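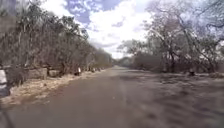

4. Operating Rules for Unmarked Rural Roads

4.1 Scope

The rules in this section apply to automated ground vehicles traveling on paved roads that have no curb, no painted edge line and no separate path for people on foot. They cover delivery carts, survey vehicles and inspection platforms with a top speed of 30 kilometers per hour or less. Vehicles on farm tracks and private yards are treated in Section 5.

The rules were drafted by the Ultwood working group under Jyoti Jaiswal and revised after field trials with the Drudora platform. Earlier guidance, including the Esquivel handbook, assumed that a vehicle could find the edge of the road from paint or from a raised border. On many tree-lined roads in the trial region neither is present, and the pavement gives way gradually to dirt and dead grass. An edge of this sort is shown in Figure 4, where the left side of the asphalt meets the verge in a soft, irregular line.

Figure 4. Tree-lined asphalt road without a curb. Tree shadow covers broad patches of the right half of the surface; two low stone blocks stand on the verge at left.

4.2 Edge finding

A vehicle shall hold a stated margin from the estimated edge of the pavement. The margin shall be set before the run by the operator in charge and recorded in the run log. Where the estimate becomes uncertain, the vehicle shall slow down first and adjust its path second. Steering toward the center of the road in order to regain confidence is not permitted unless the way ahead and behind has been checked for other traffic.

Fixed objects on the verge may be used as supporting evidence of where the road runs, but they shall not be treated as markers of its edge. Stone blocks, posts and whitewashed trunks stand at varying distances from the pavement. In the first round of trials, one version of the software joined white-painted trunks into a continuous line and followed it. Senga Niven's review traced nine unplanned departures from the lane to this behavior, and the function was withdrawn.

4.3 Shadow and surface

Dappled shade presents a different difficulty. A change in brightness across the surface can resemble a change in material, a pothole or a low obstacle. The working group considered a rule that would have required vehicles to stop at any strong shadow boundary. It was rejected: on a shaded road such a vehicle would stop repeatedly, and each stop creates a hazard for drivers coming up from behind.

The adopted rule asks for agreement between two sensing methods before a dark patch is either dismissed or avoided. A camera alone is not sufficient for this purpose. If the second method is unavailable, the vehicle shall continue at walking speed under direct supervision or be withdrawn from the road.

Small debris shall be logged when detected. No change of course is required for an object that the vehicle can pass over safely, provided that its height has been measured. Where height cannot be established, the object shall be treated as an obstacle -- even if its apparent size is slight.

4.4 Trial record

The trial set contains 805 runs, all made in daylight. A supervisor was present on each run and could stop the vehicle by radio. Snædís Damgaard prepared the log format, which separates stops ordered by the supervisor from stops made by the vehicle itself. This distinction was missing from the older Emitz forms and made their results difficult to compare with ours.

An operator seeking approval under these rules shall submit at least 1,000 meters of continuous log data for each road type on which the vehicle is to be used. Data from a marked road may not be substituted for data from an unmarked one. Sections with full sun and sections under trees shall both be represented, and the log shall state the season, as leaf cover changes both the shade on the pavement and the view of the roadside.

Approval lapses when the sensing hardware is replaced. Software changes that affect edge finding or obstacle height require a new submission under 4.2 and 4.3; other changes are reported in the yearly return, due in October.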